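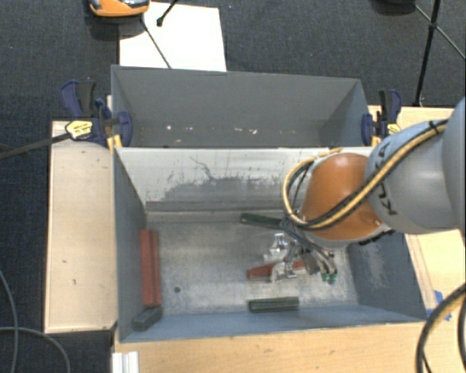
Bin picking at the Dromia cell, with the red block up next.

Hello again everyone, it's been a while since I wrote about the picking work and a few of you have very kindly asked how it's going, so put the kettle on, because I do tend to go on a bit. 1/

For anyone new: we're building up a pile of examples for a system that has to learn where to grab a thing in a bin. The arm has a go, we write down where it tried and whether the block came up, and then it has another go. And another. You get the idea! 2/

Every try gets saved as a camera shot from before, the position and angle of the gripper, the reading from the fingers, and a plain yes or no for the lift. The yes or no is the bit I care about most (and the bit I've got wrong most often, more on that in a moment). 3/

We're up to 206 tries that I'd be happy to show someone. There are more on the disk than that, but I threw out everything from the first afternoon after I found the clocks on the camera and the arm didn't agree. Lovely pictures, all matched with the wrong grasp. I was a bit sad about it, I'll admit. 4/

The blocks are long bars, red ones and dark green ones mostly, and a few have a groove running down the length. I thought the groove would be a small detail. It has caused more trouble than everything else put together – a finger can settle on the raised edge and the reading looks just like a proper grip until you lift. 5/

So now a lift only counts as a yes if the block is still held after 5 seconds in the air. Before that I was marking it as soon as it left the floor of the bin, and 33 of my early yeses had to be looked at again one by one. I did that with a large pot of tea and the radio on, and it wasn't a bad morning really. 6/

Bars lying against a wall are the other sticking point. The arm is shy of the sides (quite rightly, I set the limits that way), so for a good while we had hardly any examples of wall picks at all, and the system decided those blocks were simply not for touching. Which is fair enough, given what we'd shown it. 7/

What I do now is place two of the bars by hand close to a wall at the start of each round, and let the rest fall how they like. The hand-placed ones are tagged, so we can leave them out when we want to know how it does on an ordinary messy bin. 8/

Someone from the Rurnetwood lot asked whether we clean the bins up between rounds. No! The scuffs and scratches stay. Our first test set came from a nice fresh bin, and the block finder fell to bits when we moved to a worn one, with all those pale marks and grey patches on the metal. I'd much sooner it learned on the ugly floor. 9/

We do check the clamps before every round though, and please do the same if you're trying this at home or at work. A bin that has crept along the table by a few millimetres gives you a whole batch of examples that are slightly untrue, and you won't spot it by looking at the pictures. 10/

Labelling is done in Dusell, which is a bit slow with long runs but lets me step back and forth through a single try, and I've grown rather fond of it. The Ristić scripts then turn it all into the training format. If you had trouble with those in August, the new version reads the angles the right way round. 11/

Next job is more tries with the bars crossing over one another, as we're very thin on those. I'll put the notes sheet up once I've tidied my spelling. Do ask if any of this is muddled, I'm always glad to natter about bins. 12/12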